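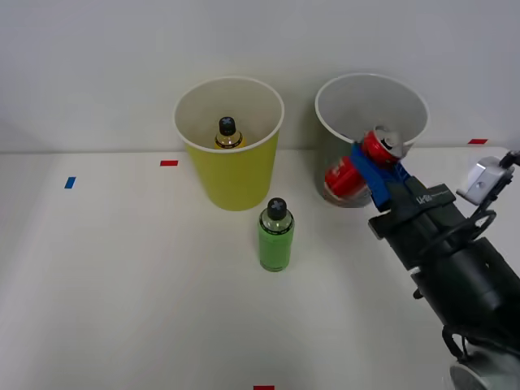
Zorica Janevski swears by storing small bottles upright inside something taller, and says that since she started doing it she hasn't had a single sticky ring on a cupboard shelf. I'm not convinced it is the cups that deserve the credit. She also wipes the necks now, which she never used to.

Still, sticky shelves are a real nuisance, and most of the advice going round about them is poor. I have tried a fair bit of it in our kitchen in Skonow, where the cupboard over the kettle collects every oil, syrup and cough mixture in the house.

Shelf liners first. The padded kind sold as washable does wash, in the sense that you can put it under a tap. Ours curled at the corners and the oil got underneath anyway, where it sat until August. Plain baking paper cut to size did the same job and went in the bin when it was dirty. Change it when you remember.

Vinegar on everything. No. Vinegar is decent on limescale and useless on old cooking oil. For oil you want washing-up liquid, neat, on a damp cloth, left for 2 minutes and then wiped off with hot water. If the ring has gone brown and tacky, rub a few drops of fresh oil into it before the washing-up liquid. I didn't believe that one either, but Heino Dzene did half a shelf each way at our house and his half came up first.

Bicarbonate paste will shift a ring, but it can also dull a painted shelf. Try it at the back.

Now the cups. A disposable cup will catch a drip and costs next to nothing, so there's no harm in it. What I would not do is buy the moulded Undix bottle tidy, which holds fewer bottles than you'd think and has slots too narrow to get a cloth into. You end up washing the tidy as well as the shelf.

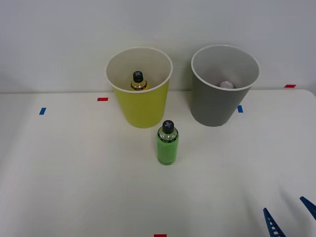
Small bottle, tall cup: you can read the cap from above, but not much of the label.

Labels are the weak point of the whole idea. Write the name on the outside of the cup, or on the lid if there's room. Anything with a dosage on it should stay where you can see the whole label, and well out of reach of children - a cup is no sort of lock.

Paper goes soft at the bottom if something leaks into it for long enough. Lift the cup now and then and feel the base. Jam jars last longer, although they're heavier and they chip.

Decanting into matching bottles I have given up on entirely. The funnel drips, the new bottle drips, and you lose the date off the old one.

Next time: whether descaling the kettle needs anything dearer than citric acid.

Last updated: Mon 28 December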